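Home Browse Issues Authors Search Contact
Filed under: Robotics, Manipulation, Short Papers

4. Gripper Comparison in the Desktop Chassis

4.1 Setup

The second set of trials moved from the open bench to a computer chassis with the motherboard still installed. We compared two grippers on the same arm. The first was the Ovau, a parallel gripper with flat pads. The second was the Pluvness, a linkage gripper with longer fingers and textured fingertip pads. Both were run by the Gajewski controller with the same speed and force limits, and the arm was not recalibrated between grippers.

The task was to bring the fingertips to the memory slots, touch the slot housing, and back out without touching the processor bracket. Memory slots are a hard target for a wrist camera. The slots are black, the fingers are black, and the closer the gripper gets the more of the slot it hides. Figure 3 gives two wrist views of the work area.

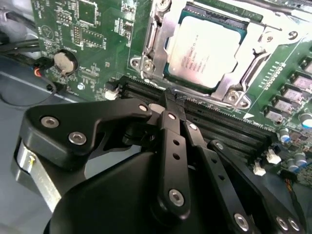
Each gripper made 94 approaches. Start poses were drawn from a list prepared by Stanisława Makowska, who also set the stop conditions. A trial ended when the pads made contact, when the force limit was reached, or when the operator pressed stop. Diarmuid Mac Suibhne operated the arm for all trials with the Ovau, and Hubert Domański for all trials with the Pluvness. This is a weakness of the design, and we return to it in Section 6.

4.2 Camera placement

We kept the camera at the wrist for both grippers. An overhead camera was tried early on and dropped when the arm blocked its view during most of the approach. The wrist view has its own trouble with bare metal. Ribbed aluminum and bent steel edges throw bright bands into the picture, and the edge detector often took these for slot edges. Lowering the exposure helped with the metal but made the inside of the chassis too dark to use.

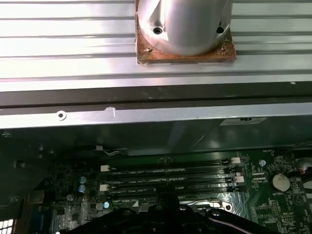
Figure 3. Wrist camera views in the chassis. Top: fingers at the memory slots, below the processor bracket. Bottom: the board and its four empty memory slots, with the gripper partly covering the processor socket.

We settled on a fixed exposure and masked the upper part of the view in software. The mask was drawn by hand once for each start pose. In all, 3,581 wrist images were kept for the detector tests, and Senga Chisholm labeled the slot ends in 1,000 of them. The white latches proved easier to label than the slots themselves, so the detector was trained on the latches first.

4.3 Observations

The Ovau was easier to set up but its body came close to the chassis wall on the steeper start poses. In 10 trials the operator stopped it for this reason. The Pluvness reached the slots from the same poses with more room to spare. Its fingers flexed a little under side load, and the contact point then drifted along the slot. Dagmar Holub added a small offset in the controller to correct for this, and the offset was left on for the Puswood trials in Section 5.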